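Telell Keepsake Gift Box, Lavender

Sriwong makes plenty of boxes you would be glad to throw away. The Telell is for people who can't throw away a box anyway, so it may as well be a decent one.

It comes in a pale lavender that goes with most gifts and argues with very little wrapping paper. Fill it with snacks, a fabric flower, something plaid, or whatever you bought in a panic at the station. We don't judge, and the box doesn't either.

Sold empty. People write to us about this every May, so once more: sold empty.

Details
Color: pale lavender
Item number: 2240
Pack sizes: 3 or 14
Ships in: 2 working days
Gift tag: included, blank, spelling is up to you

Surachet Kaewmanee in our packing room suggests putting the heavy things in first and the flower in last. He has seen what happens the other way around, and so have several fabric flowers.

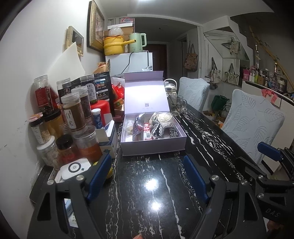

Telell in lavender, open on a black marble table. Snacks, rose and jars not included.

Care: wipe with a dry cloth. Keep it away from soup.

Returns: unused boxes only, please. A box with crumbs in it has been used.

Goes with: Litirora ribbon, Skarnanetti tissue paper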